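Aug 16, 2026
By a staff writer

The founder of Stillar, a one-room shop that makes natural dyes, starts talking about indigo before I have my coat off. She has been growing it behind her house for six summers, and this year she has 124 plants in the ground, the most she has ever managed.

"People hear indigo and think of jeans," she says. "But you get this huge run of blues out of it! The first dip is so pale it's like milk. You keep going and going, and by the eighth or ninth you've got something close to midnight."

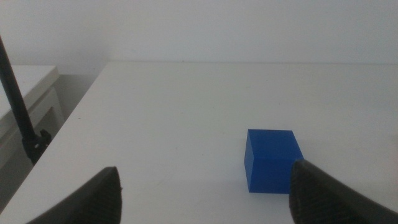
She learned the craft by ruining things, starting with pillowcases from a thrift store and a wool blanket she still feels bad about. Her first vat smelled so strong that the neighbors came over to ask if a pipe had burst. "I told them it was supposed to smell like that, and I had no idea if that was true," she says, laughing.

The part she loves most is the moment the cloth comes up. It leaves the vat a yellowish green, and then the air gets to it and the blue creeps in from the edges. She has watched it happen hundreds of times and still calls whoever is in the house to come look.

Most of her yarn comes from Yammine, a small mill two valleys over, and she talks about their wool the way other people talk about a good tomato. Last October she dyed 125 skeins of it for the fall market in Grukell and sold out before lunch. "I drove home with an empty van and sang the whole way," she says.

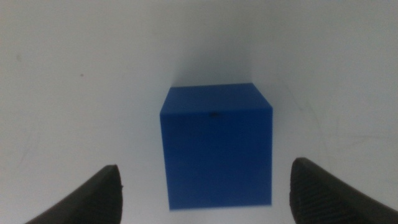 Does she ever get tired of one color? She doesn't even let me finish. Madder is next, she says, and weld for yellow, and she wants to try dipping the weld pieces in indigo to get a proper leaf green. There's a notebook for all of it — over 676 swatches so far, each one stapled in with the weather written beside it.

"The weather matters! A cold week slows the vat right down, and then you're out there wrapping it in blankets like a baby," she says.

Her fall class is open to beginners, and all she asks is that they bring old shoes and something cotton.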